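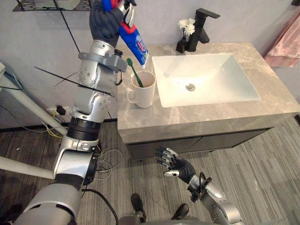

Photo: Kilian Plattner

I have been putting off the bathroom since before the holidays, and if you have read this blog for any length of time you will know that when I put something off I do it thoroughly. The rest of the apartment got its winter sort-out weeks ago (the hall closet, the spice drawer, even that awful box of chargers), and every evening I would stand at the sink, brush my teeth, look at the clutter on the counter and think, well, tomorrow then.

What finally got me going was a phone call with my aunt, Kazimiera Wysocka, who keeps the tidiest bathroom of anyone I have ever met. I was complaining about our counter, and she asked me what I touch every morning and every night. I said the faucet, the toothbrush, the toothpaste. "So leave those," she said, "and put the rest behind a door." It sounded far too simple, but I went and did it that same afternoon, before I could talk myself into buying organizers.

So now the white mug lives on the left side of the sink with the green toothbrush in it, and the toothpaste stays close by. The only other thing I let myself keep out is the little black vase with the white flowers, over by the faucet. I do love it there! The black goes so nicely with the faucet, and against all that grey marble the flowers cheer me up on dark mornings. I did try a tray under everything for a few days, a pretty one from Femano, but crumbs of dried toothpaste collected along the rim and I was wiping it more often than I had ever wiped the counter, so the tray has moved to the bedroom and holds my earrings.

Everything else went into the vanity or out of the house. I found three half-empty bottles of the same hand lotion, a travel kit I had been looking for since last March, and a bag of hotel soaps that I am a little ashamed of. The soaps went to my neighbor Krystyna Krajewska, who likes to tuck them in with her sweaters. It took me 60 minutes with the radio on, and most of that was me reading labels.

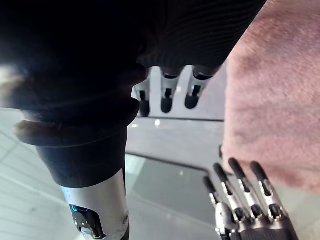
Fabrics were the part I had not expected to care about, and they ended up taking more thought than all the bottles put together. A bathroom with a marble counter and a pale wall can feel chilly, however clean it is, and I have come around to the idea that you need something in there your hands want to reach for. For me it is anything pink and fuzzy, the softer the better, with that fleecy pile that shows faint darker streaks when it has been brushed one way and then the other. Mine gets washed by itself on cool with half the usual soap, and no softener at all, which Sowmya Iyengar taught me years ago when we shared a laundry room and I was ruining one towel after another. Softener coats the fibers and everything goes flat. Shake it out well, let it hang over a door, and give it a gentle rub with your palm while it is still a touch damp.

I also went looking for a better hook, because the old one over the door rattled whenever anyone came in. The hardware place had a whole wall of them and I stood there much too long. I came home with a plain one from Kozłowski that screws straight in, and I put it up slightly crooked, and I have decided to live with it until I repaint.

The one thing still bothering me is the cabinet under the sink. I can close the door on it, and I do, but the bottom shelf is a jumble of cleaning bottles and spare rolls and I have to kneel to find anything. Wiesława Cieślak left a comment on my last post saying she uses an old loaf pan for sponges and brushes, and I happen to have one with a dent in it, so I think that is next week's project. If any of you have a good way to store a plunger in a small cabinet, please write and tell me, I am all ears!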